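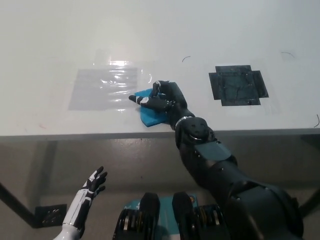 Right hand on the blue cloth, left hand up. My favourite of the lot!

Guvlow open day, Lirnham, 08/09/2019

I've been meaning to get these up all week. Guvlow opened their workshop in Lirnham to anyone who fancied a look, and I went along with my brother-in-law (he came for the tea, I came for the robots). Tickets were free but you had to book, and we ended up in group 13, which meant a fair old wait in the corridor with a lot of very excited children.

The one I'd gone for was Mamach, their two-armed machine, and we had a good long go at the table with it. Mariann Bíró ran the demo and she was brilliant, really patient with all of us. She told us cloth and thin plastic are much harder for a robot than boxes or bottles, as they never sit the same way twice. I had never thought of that and now I think of it every time I fold a tea towel.

A bit about the picture at the top, then. It's the view from Mamach's own head, looking down its arms at the white table, and I could have watched that view all afternoon. The blue cloth is bunched up under the black fingers, with one corner drooping towards the front of the table. The clear plastic sheet is just to the left, all crinkles, with the light bouncing off it. And the black tape square over on the right looks like it has seen a few open days already!

I love the left hand most of all. Fingers spread, pointing up, like somebody about to ask a question at the back of class. A little girl next to me put hers up to match and wouldn't take it down.

Someone asked how many parts go into a hand and I'm afraid I missed the answer (the tea had arrived). I did catch that Mamach has had almost 2000 hours of table work, and that the team hopes to show it at Harahap in December. I'll be going if I can get the time off.

Parking was a pain, so take the bus if they do it again, the 32 stops right outside. Thanks to Mariann and everyone at Guvlow for having us, and for the flapjacks.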